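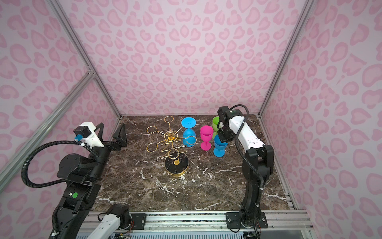

Gripper comparison group, Budton workshop, January 23, 2018
Present: Despina Manolakis, Narayanan Acharya, Nassoro Mugo. Apologies from Kagiso Botha. Despina opened with the wine rack task, which everyone is keen to keep. Hanging a cup upside down from one of the gold rings is a lovely test of wrist angle, and having three more cups standing close together to the right of the rack makes the approach properly tricky for the right arm. Agreed to keep that layout for both finger sets.

Finger sets
Narayanan has done 16 runs with the Skilen fingers and is really pleased with the grip on the stems. The Preminari pair dropped 2 cups in the same number of runs — still very promising! Nassoro would like softer pads tried before we choose.

Controller
The new Lo controller feels much smoother on slow moves. Five settings still to be checked.

Actions
Nassoro: fit pads.
Narayanan: repeat runs with Preminari.
Despina: send Kagiso the notes.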